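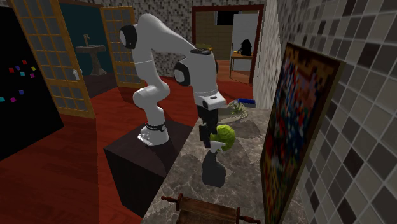
Elisa Lo Presti said the 37 had never gone up to the reservoir in January, not once, and that anybody who remembered it doing so was remembering the school bus.

Stavros Chrysikopoulos did not argue. He had driven the 37 from Lullmont to Nekent for long enough to know where it had gone, but she had the timetables in a box on her lap and he had only his word. They were sitting in the back office at Van Hecke with the heater on, sorting paper into what would be kept and what would go in the skip. The route was to stop on Friday. Someone at the council wanted a short history of it for the library.

"Write that it went to the reservoir in summer," she said.

He wrote it down.

"And that the fare was kept low."

"Was it?"

"It was lower than Nekent Taxis."

He wrote that down too. Outside, somebody was washing a coach that had already been sold. The water ran under the door a little way and stopped at the mat, as it always did.

Elisa had done the accounts for the firm and later the rotas, and for one bad spring both, along with the telephone. She had a letter from a woman who had left a cake on the bus and wanted to be paid for it. She had another from a man who thanked the driver for waiting while he ran back for his father's hearing aid. There was no name on the second one. She read it aloud and looked at Stavros.

"Not me," he said.

"It says moustache."

"We all had a moustache."

She put the letter on the pile to be kept. The one about the cake went on the same pile after she had thought about it.

By twelve they had reached the bottom of the first box and found the loan agreement for the old green bus. The last payment owing had been 2,578, and someone had drawn a ring round it in red pen and then gone round the ring again until the paper tore. Stavros knew the pen. It had hung on a string by the key hooks, and old Mr Van Hecke used it for everything, including birthday cards.

"He sold his boat for that," Elisa said.

"I thought the boat sank."

"He told people it sank."

Stavros turned the page over to see if there was anything on the back, but there was only a shopping list. Onions, string, stamps. He asked if that should go in the history and she said no, and then she said perhaps the boat, if he didn't say what it was sold for.

They went across the road to Skurik for lunch. The soup was cabbage, as it was every Wednesday, and came with a heel of bread. Two drivers from the other depot nodded at them and went on talking about tyres. Elisa ate quickly. She had an interview at the hospital on Monday, in the transport office, and she had told Stavros about it that morning in the same voice she used for the weather.

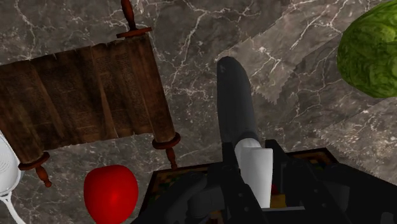

Knife in a black gripper, cabbage on a marble surface.

"What will you do?" she asked him, when the bowls had gone.

He said his brother-in-law had a field that needed a fence. After the fence he didn't know. He had been offered work on the airport run but it started at four in the morning, and he had done enough of those.

"You could teach people to drive."

"I don't like it when other people drive."

She laughed at that, and he was pleased, though he had meant it.

When they got back the coach had been taken away and the yard was wet where it had stood. Elisa opened the second box. On top was an envelope of photographs, most of them of the Christmas dinner at Lullmont, with everyone's eyes red. Under those was a timetable card, folded in four, typed, with the corner missing. She unfolded it on her knee and read it for longer than it needed.

"Well," she said.

He waited.

"January. Saturdays only. Lullmont, Nekent Church, the Reservoir." She held it out to him. "It says on request."

"On request," Stavros said. "That's right. You had to ask."

"Who would ask, in January?"

He told her. There had been a girl, he said, or a young woman, who went up to skate when the edge froze. She carried the skates in a pillowcase. She never got off until he had turned the bus round, and then she stood in the road and waved him backwards, although he could see perfectly well. One winter she didn't come, and after that the stop was taken off the card. He had gone up anyway a few Saturdays, with nobody on, until Mr Van Hecke asked about the diesel.

"Did he make you pay for it?"

"He asked for 200. Then he forgot, or said he had."

Elisa took back the sheet of paper he had been writing on. She crossed out the line about summer and wrote above it, small, because there wasn't much room. Then she asked him how the skater spelled her name, and he said he had never known it, and she said in that case they would leave a space and ask at the post office.

The heater clicked off. Stavros got up and gave it a kick on the left side, low down, and it came on again.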